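Vikholm Canteens Will Drop Paper Plates From September

The town of Vikholm will stop using paper plates in its school canteens and in the meeting hall on Memberg Street. The change starts in September, and the town council agreed to it on Sunday evening after a long discussion.

Until now, the kitchens have bought paper plates in packs of 100 from the supplier Zindis. The new plates can be washed and used again, and they come from the firm Pîrvu. The first order is for 272 plates. Of these, 200 will go to the two schools and the rest to the meeting hall. The council did not publish the price, but it said that the money comes from this year's kitchen budget.

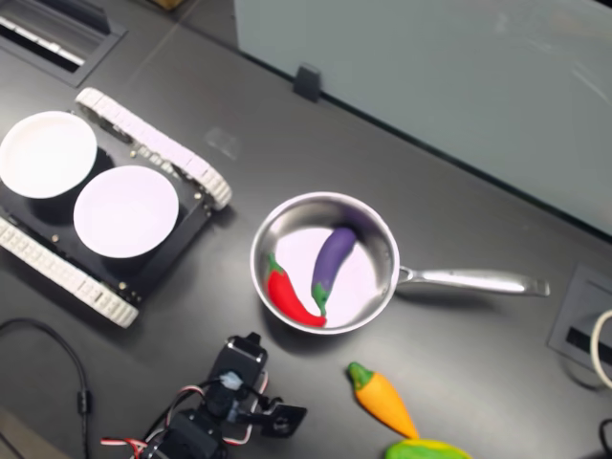 One parent wrote to the council that the plan is good for the town, but that the kitchen staff must get more hours for washing. The same letter asked if the children will have less time to eat when they must bring their plates back to the counter. The council answered that lunch will stay the same length, and that the kitchens will get one more worker in the afternoon.

The school with the larger canteen serves 255 lunches on a normal day, in two groups. Its kitchen will wash the plates of the first group while the second group is eating. The smaller school will begin two weeks later, when its new dishwasher is installed.

Groups that rent the meeting hall can use the new plates without extra payment. They have to leave them clean by ten in the evening.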